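## 4. Materials and Sorting Procedure

### 4.1 Composition of the loads

The socks used in the study came from mixed household loads, as described in Section 3. A load was included if it contained socks from at least two people and had been dried before sorting. Loads made up entirely of sportswear were excluded, as were loads in which every sock was of one color and one make. After exclusions the pool contained 235 socks. Towels, washcloths and small garments that arrived in the same baskets were kept with the socks during the first stage of sorting, where their presence affects the result, and were taken out before the second.

The pool is heavily weighted toward white. Ojala's earlier home survey in Tuominen reported the same tendency, and we made no attempt to correct it. White socks are the difficult case for pairing. A striped or patterned sock is usually matched on sight, while two white socks may agree in color and still differ in length, sole thickness, cuff height or degree of wear. Wear is a special problem. Two socks bought together may drift apart if one has been mislaid for several months and has missed a number of washes, and a sorter who relies on whiteness alone will tend to reject them as a pair.

Pastel items were the second largest group. Pale pink was hard to place because a slight pink cast is common in white cotton that has been washed with colored fabric. Under warm room light the two categories can overlap. We therefore recorded pink as a category only when the color was uniform from cuff to toe, and used "tinted white" for everything else.

### 4.2 Sorting surface

All sorting was done on an untreated pine surface. Pine was chosen over a white laminate for contrast, and over dark cloth because cloth holds a sock in place by friction and hides the small shifts in position that occur when a neighboring item is picked up. On bare wood a rumpled sock keeps most of its shape but can still be slid with one finger, which is close to what happens on a kitchen table.

The knots in the boards were left uncovered. In pilot work in Dresden we had placed a plain sheet over the table, and sorters complained that it moved with the socks. Removing the sheet solved the problem. It also gave the coders a set of fixed marks for judging whether an item had moved between one placement and the next, an advantage we had not planned for.

Items were put down without being smoothed or straightened. A sock that landed folded over at the heel stayed folded, and a cloth that landed in a bunch stayed bunched. Figure 3 shows an arrangement typical of the first stage, in which flat, bent and crumpled items lie close to one another.

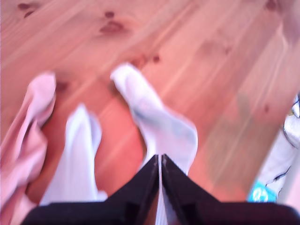 **Figure 3.** White and pale pink items on pine. The white sock in the center has faint bluish-gray patches and folds over toward the right.

Patches of discoloration were coded separately from color. A sock with gray areas remains a white sock for the purpose of pairing, and the discoloration is entered in the wear field. The distinction matters in the analysis because discoloration was cited as a reason for rejection far more often in the first stage than in the second. Sorters seem to become more tolerant of it once the obvious pairs are gone and the remaining candidates are few.

### 4.3 Two-stage procedure

In the first stage the sorter separates socks from everything else and makes no pairs. The instruction was strict on this point. Most people pair as they go when left to themselves, and will stop to look for a partner the moment a distinctive sock appears. This is satisfying but slow, and it leaves the plain socks to the end, scattered among the remaining cloths.

An item was classed as a sock if a cuff or toe could be identified without unfolding it. Items that could not be identified were set to the left as "unresolved" and opened only after the rest of the batch had been cleared. Washcloths folded lengthwise and long white socks lying flat were the pair most often confused. The confusion was mutual: washcloths entered the sock group, and socks were set aside with the towels, at similar rates.

In the second stage the socks are laid out with toes pointing away from the sorter where possible. Long socks may be left lying sideways if turning them would disturb a neighbor. Pairing then proceeds by three attributes, taken in a fixed order:

1. Cuff construction (ribbed, plain, or ruffled)
2. Overall length and thickness
3. Color, including tint

Marina Politis proposed the order after reviewing the pilot notes from Predton, where sorters had been free to choose their own. Those who began with color made more provisional pairs and broke more of them later. A broken pair costs time twice, once when it is made and again when both members have to be returned to the layout.

Thick socks need a further remark. A cushioned sole changes the outline of the toe, and two thick socks set side by side can look well matched even when one is longer in the leg. Sorters were asked to align the toes and then compare the cuffs. Holding the pair up was allowed but not required. Where one sock of a candidate pair was rumpled and the other flat, the rumpled one was to be straightened before the comparison and never after it.

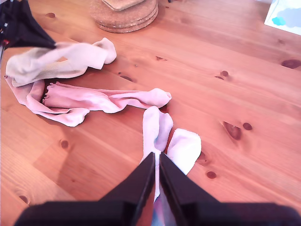
Why is cuff construction checked before color?

Cuff construction changes little over the life of a sock, while color shifts with every wash and with the light in the room. Starting with the cuff removes most false candidates early and leaves color to settle the few cases that remain.

### 4.4 Recording of decisions

Each comparison between two socks was logged as one decision, with the outcome entered as accepted, rejected or deferred. The final log contains 733 decisions. A deferred decision was reopened automatically at the end of the batch, and could be deferred only once. Any sock without a partner after the second pass was marked single.

Two coders worked independently on the log. Disagreements fell mostly into two groups. In the first, the sorter touched a sock, hesitated, and moved on without bringing it next to a candidate; one coder logged this as a rejection and the other did not log it at all. We settled on the narrower reading, so that a decision requires two socks to be brought together. In the second, three similar white socks were compared in quick succession and the order was unclear. These sequences were logged as a group and left out of the timing results in Section 5.

Sorters worked in batches of 40 items. Larger batches were tried and abandoned. With more items on the table the socks overlapped, and the time spent uncovering them could not be separated from the time spent comparing them. A rest of 5 minutes followed each batch.

### 4.5 Room and table conditions

The room was kept as a working household room, and the table was not stripped of its usual contents. Items stored along the wall side stayed where they were, on the grounds that few people clear a table fully before sorting laundry on it. What stands at the back of the table sets the usable depth, and usable depth determines how many socks can lie in a single row before a second row is needed.
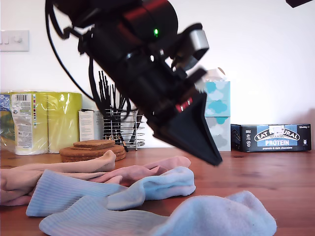
**Figure 4.** Household goods along the wall side of the table, including a plastic-wrapped pack of paper towel rolls, stacked cork coasters and a chrome wire utensil caddy.

Stored goods have a second effect, which we noted but did not measure. Sorters used them as landmarks. Several referred to the coasters or the paper towels when explaining where they had put a single sock, and one session was delayed when a sorter could not recall on which side of the caddy the unresolved items had been placed. Later sessions kept the stored goods in the same order from left to right, and the unresolved group was confined to the near left corner.

Shiny packaging close to the work area was considered as a possible source of glare. Its effect on tint judgments could not be tested with the present data, as the pack stayed in place throughout. A comparison with matte and glossy surroundings would be simple to run and is included in the Halleo protocol.

Lighting was that of the room itself. No lamp was added over the table. Shadows between adjacent socks were therefore visible, and in white cotton they often carry a slight color of their own, taken from the wood and from nearby fabric. Sorters were told to judge tint from the upper face of the sock and to ignore the folds. Compliance with this instruction was uneven – several continued to open the cuff and look inside, where the fabric has faded least. The habit was not corrected after the third batch, and its influence on the acceptance rate is taken up in Section 5.2.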